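Durkcombe Open Workshop Day

The Durkcombe Open Workshop Day is a yearly public event held in September at the Guérin building, a former glove works on the river side of Durkcombe, where a small group of engineers show visitors the household robots they are working on. It has grown out of a single evening talk into a full day of demonstrations, short lectures and a good deal of standing around with coffee, and it is known in the town mostly for its dish-loading table, which draws the longest line every year.

Origins

The event goes back to an evening talk by Benoît Renaud, an engineer who had moved to Durkcombe to set up a workshop with his former classmate Corentin Tessier. Renaud had planned to speak for half an hour on why kitchens are so hard for machines, and by all accounts he spoke for a good deal longer than that, and 35 people stayed to the end and then wanted to see the arms move. There was only one arm in working order that night, and it was bolted to a desk upstairs, so the audience went up the back staircase in small groups to watch it lift a cup and set it down again. Tessier later wrote in the workshop newsletter that the questions on the staircase had been better than the ones in the hall, and that this was the reason he and Renaud decided to open the whole building the following year.

The first proper open day used two rooms on the ground floor. Later ones took in the old cutting hall as well, with its tall north windows, and the yard behind it when the weather allowed. The name Open Workshop Day was settled on fairly late. Early posters call it the Guérin Evening, even in the years when it began at ten in the morning, and some older residents still use that name.

Program

Doors open at ten and the last demonstration begins at four. Visitors are given a folded sheet with the running times, although the times have a way of slipping as the day goes on, particularly after lunch. The main stations in recent years have been the dish table, a towel-folding bench, a drawer and cupboard wall built from secondhand kitchen units, and a quieter corner where people can try moving a small practice arm for themselves.

Talks are given in the cutting hall and last twenty minutes each. Pascal Lecomte has given the opening talk since the second year, usually on grasping, and he brings along a suitcase of household things that he finds especially troublesome for a gripper: a wet sponge, a sheet of foil, a bag of rice, a very thin saucer. Children are invited to come up and pick each one out of the case with two fingers only, which gets the point across quickly and generally ends in rice on the floor.

The dish table

The dish table is the best known of the stations. Two arms are mounted side by side on one rail at the front of a small enclosure, and the task is to take plates that are lying flat and stand them upright in a wire rack. It sounds like very little, and the people who run the station are used to hearing so. A plate lying flat offers a gripper almost nothing to hold except its rim, and the rim sits low, so the fingers have to come in close to the surface without pushing the plate away. Once lifted, the plate has to be turned on its edge and lowered into a narrow space between wires, past any plates that are there already.

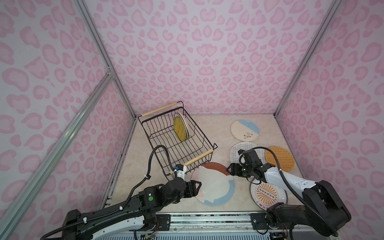
The dish table, with two plates standing in the rack and others still lying flat.

The plates are changed often and are chosen so that no two look alike. Some are plain and some are strongly patterned, and there is a woven one, which behaves quite differently from the rest when it is gripped. Bastien Brunet, who looks after the station, buys most of them singly at house clearances and has said that he will happily drive an hour for an ugly plate. The walls of the enclosure are covered in patterned panels for much the same reason, as Brunet explains it to visitors: a system that has only ever looked at plates against a bare white wall may do badly in a real kitchen, where there is wallpaper, a calendar, a row of jars and somebody's coat over the chair. The panels can be slid out and replaced, and a pink leopard print has turned out to be the firm favorite with younger visitors, who ask after it when it is missing.

The rack itself has wooden handles at both ends, and it is set down at an angle to the enclosure. Visitors are sometimes asked to suggest a new position for it between runs, and a good many of them choose the hardest one they can think of.

Two ways of running it

The dish table is shown in two ways during the day. In the morning sessions the arms are steered by a person, who stands at a second pair of arms and moves them by hand while the pair on the table follows along. In the afternoon the same task is tried by a program trained on recordings of people doing it. The hosts make a point of announcing which is which before each session, after a year in which many visitors went home believing the morning runs had been automatic. Recordings from the guest sessions are kept with the permission of the person steering. The collection stood at 1189 recordings when the workshop last published a figure, on 13 March 2025.

Afternoon runs go wrong fairly often. A plate may be nudged out of reach, or brought to the rack at a slant so that it rests across the wires, and when this happens the host will normally let the arms have a second try before reaching in to start over. Alcides Pacheco, a retired schoolteacher who has hosted many of the afternoon sessions, keeps up a gentle commentary throughout and is fond of asking the audience to guess which plate will be taken next. Several regular visitors have described these sessions as the part of the day they look forward to most, and the applause for a plate that finally drops into its slot can be heard out in the yard.

Attendance and reception

Attendance has risen steadily, and the most recent count at the door was 424. The day is free, and school groups are asked to write ahead so that they can have the practice arm to themselves for a while before the public arrives. The local paper, which had given the earliest evenings only a line in its listings, now runs a full page, and its reporter once wrote warmly of having waited most of a morning to see a saucer put away.

Some visitors have found the building hard to get around, above all the cutting hall, which is reached by a narrow passage and becomes very warm when full. A wider side door from the yard was brought into use in response, and chairs were added along the wall facing the dish table. There have also been requests for a second dish table, so far without result, as the towel bench takes up the only other spot with enough sockets.

Related events

A smaller winter gathering, the Gekberg Bench Night, is held in the neighboring town of Gekberg and is meant for people who build arms at home. It has no printed program. Equipment is carried over from Durkcombe in a van lent by the Fulten bakery, and Lecomte's suitcase usually goes with it.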